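Research Notes | Media & Popular Culture
14 min read

4. When the Song Is Not the Story: Findings from the Zitville Music Press

We come now to the part of the study that gave us the most trouble and, if we may say so, the most pleasure. Section 3 set out how the items were gathered from the entertainment pages of two Zitville outlets, the Clestura and the Najjar, and how each was entered in the archive. What remained was to ask the question that musicians in the city had been putting to us, sometimes rather loudly, from the first week of interviews: how much of the writing about music is about music at all?

The full archive holds 2,027 items. A good many of these are listings, ticket notices and short reposts of what an artist had already put on a personal page, and we set them aside early on. We kept 258 longer articles for close reading, each of them signed and each of them chiefly about one recording artist. It is a modest number, and we would have liked more, but the signed feature is a rarer creature in Zitville than it used to be, and older readers of the Clestura will remember a time when the Saturday pages carried little else.

4.1 Sorting the articles

Every article in the close-reading set was given a main subject by two readers working separately. We began with a long list of headings and found ourselves merging them as we went along, much as one does when cleaning out a kitchen drawer. A piece that opened with a new single and then spent eleven paragraphs on a quarrel over an unpaid appearance fee was entered under the quarrel. A piece that opened with the quarrel and came round to the songs in any sustained way was entered under the songs. The readers did not always agree, and where they differed they talked it over until one of them gave way -- a slow method, and one that we would still recommend to anybody with patient colleagues and a decent supply of coffee.

Disagreement was most common for articles about album launches. A launch is a musical event, of course, but the reporting on it tends to dwell on who arrived with whom, who was left off the guest list, and what was said at the door. One of our readers felt strongly that the guest list is a part of the music business and belongs with it. We have a good deal of sympathy for that view, and we return to it in Section 6.
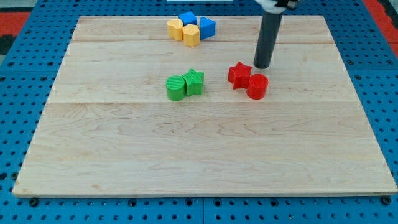

Figure 2. Colored blocks on a wooden board.

Once the sorting was done, 95 of the articles were found to deal mainly with recorded or performed work: how a song is built, who played on it, what it owes to older styles, how it went over with a crowd. The rest dealt mainly with conduct, money, romance, rivalry or illness. We want to be careful here, for it would be easy to read this as a scolding. Several of the finest pieces in the whole set belong to the second group, among them a long and very tender account in the Najjar of a highlife guitarist's return to the stage after losing most of the hearing in one ear.

4.2 What the writers told us

The interviews help a great deal in making sense of these figures. Reporters at both outlets described a working day in which a review takes an afternoon and a dispute takes half an hour. One had written a careful essay on a veteran singer's acoustic record, had been proud of it, and had watched it slip off the front page by lunchtime to make room for a screenshot. She did not blame her editor. The editor, when we spoke to him, did not blame the readers either, and said he had read the essay twice himself.

Artists saw the matter differently. Several told us that they had sent out finished albums with notes, lyric sheets and offers of interviews, and had heard nothing at all until they complained in public, at which point the telephone began to ring. A producer attached to the Deltoretti label had come to plan for this. He kept a small part of each promotional budget back for what he called the noisy week, and he spoke of it quite cheerfully, though he admitted that the younger singers on the label found it wearing.

There is a second kind of silence that we had not expected to find. Once an artist has criticized the press, some writers stay away from the music out of plain embarrassment. They feel that a warm review would look like an apology and a cool one like revenge -- and so they write about the criticism, or about other people's replies to it, and the record goes by. We heard some version of this at both outlets, usually late in the conversation and with the recorder switched off, and we report it with permission and without attaching it to any one desk.

4.3 The pull of December

The season matters too. December in Zitville is crowded with concerts, and one might suppose that the share of writing on performance would rise along with them. In our set it did so only a little. Concert reports from the month are plentiful, but many are concerned with late starts, sound failures and the price of a seat, and the set list is often missing altogether. Where a report did name the songs, it was nearly always by a writer who had covered the same artist before, a point we take up in the next section when we look at individual bylines.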